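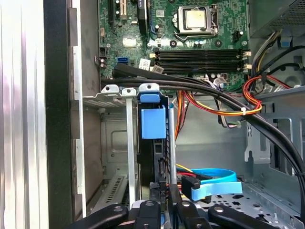
Three grippers, one arm and a lot of old computers

When Nomvula Ngcobo started at Usness in March, she was given an arm, three grippers and a simple question: which of them should the company buy more of? Usness takes apart office computers and sorts the parts for resale. We spoke with her on September 29, 2022, when the trials were nearly complete.

"The question was simple only on paper," she says. "A gripper has a force and a stroke in the data sheet, and you can compare these in five minutes. But inside a computer case there are cables everywhere, and the cables are not in the data sheet."

Her team ran 3745 grasps in total, divided between the three models. Of these, 1166 were made inside a case, and the others on a test board. The first model, a wide parallel gripper from Skistier, was the strongest. It was also the first one to be sent back. "It could hold everything, but it could not arrive to everything. Between the drive cage and the wall there is very little room. When the fingers opened, they pushed the wires to the side, and then we had to stop."

The Potgieter gripper was narrower and much more gentle. She liked it for memory modules, less for drive latches, where the fingers slipped on the smooth plastic. The third one, from Busenell, has rounded fingers which close in a small curve. Ngcobo did not expect much from it.

"I thought the curve would be a problem, because the part moves a little when you close. And it is a problem – you must correct the height in the program each time. But after this correction it was the most regular of the three."
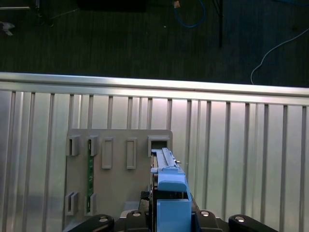
For the insertion tests, the score was the number of good placements out of 56, repeated for each gripper with the same part and the same speed. Ngcobo will not give the full table before her report is finished. She does say that the difference between second and third place was very small, and that a change of finger pads could turn it around.

The wrist camera was for her the bigger surprise. In the beginning it was mounted too low, and the fingers covered the place where the part had to go. The team moved it up by 10 millimetres and repeated a whole week of tests. "I was not popular in that week," she says. "But the old results were not comparable, so what can you do?"

Would she choose the same three models again? She thinks for a moment. "Two of them, yes. In place of the Skistier I would take something small with force control. We use the big one now for lifting out power supplies, and there it works well."

The next trials will compare two controllers with the same arm.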